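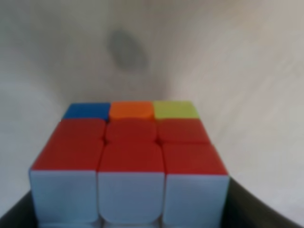 Sullow opened its third regional office in June, and for the first time the sign over the door doesn't carry the name of the company that used to own it. The insurer was known as Conusgate Mutual Life until its members voted to give up mutual status and sell a controlling stake to Hevel, a property and casualty group with little history in life coverage.

Changing the name was the easy part. Sullow took on 173 agents from the old company, many of whom had sold the same whole life policy for most of their careers. Hevel wanted them selling term coverage and small business plans as well. Agents who signed up for retraining kept their commission rates for five years. Those who didn't were moved to a lower scale when their contracts came up for renewal.

Policyholders have had their own adjustments. Premium notices now come from a processing center run by Moschos, a claims and billing contractor, and the first mailing went out with the old phone number on it. The company says 269 customers called a line that had been disconnected. A corrected notice followed within the month, along with a waiver of late fees.

The bigger question is what happens to the older policies. Conusgate paid a dividend to its members nearly every year, and the sale agreement protects those payments only for contracts signed before the vote. Newer customers get a fixed rate and no share of the surplus. Agents say the difference comes up in most sales meetings — usually when a parent holds one kind of policy and a son or daughter is being offered the other.

Hevel plans to put $600 million into the business, most of it for reserves and a new policy administration system. The old system will stay in use until the last of the Conusgate contracts has been moved over.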